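Section 6: Moving to a New Phone

This section explains how to copy your apps, messages and settings from an old phone to a new one with Flumness Transfer. Both phones need version 3 or later of the app. To check, open Flumness Transfer, tap the menu button and choose About.

Before you start

Charge both phones to at least half. Connect them to the same Wi-Fi network and turn Bluetooth on. If the old phone uses a work profile, sign out of it first. Work profiles are not copied and have to be set up again by your employer.

Caution: Do not erase the old phone until you have finished the checks at the end of this section.

Copying your data

1. On the new phone, open Flumness Transfer and tap Receive.

2. On the old phone, open the app and tap Send. Allow access to contacts, messages and storage when asked.

3. Type the code shown on the new phone into the old one. The code expires after 148 seconds. If it runs out, tap New Code and try again.

4. Choose what to copy. Everything is selected by default except downloaded files.

5. Tap Start on the old phone and leave both screens on.

Note: Large photo libraries take the longest. You can leave photos out for now and run the transfer again later - items already copied are skipped.
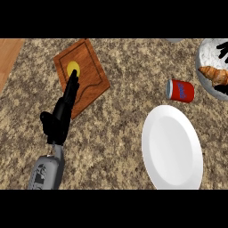
If the transfer stops partway, keep the app open on both phones and tap Resume. Error 2953 means that the new phone has run out of storage. Free up some space, or go back to step 4 and select fewer items.

Restoring app sign-ins

Most apps open at their sign-in page the first time you use them on the new phone. Passwords saved in Vutmont Vault are filled in once you have signed in to the vault.

1. Open Settings, then Passwords and Accounts.

2. Tap Add Provider and select Vutmont Vault.

3. Enter your vault password and confirm with your fingerprint or PIN.

Caution: Banking apps and authenticator apps usually have their own transfer steps. Complete these while the old phone still works.

Final checks

Send a text message from the new phone and make a short call. Open the calendar and confirm that your reminders are there. Alarms are copied but switched off, so turn on the ones you need.

When you are satisfied, open Flumness Transfer on the old phone and tap Remove This Device. You can then reset the phone as described in Section 7.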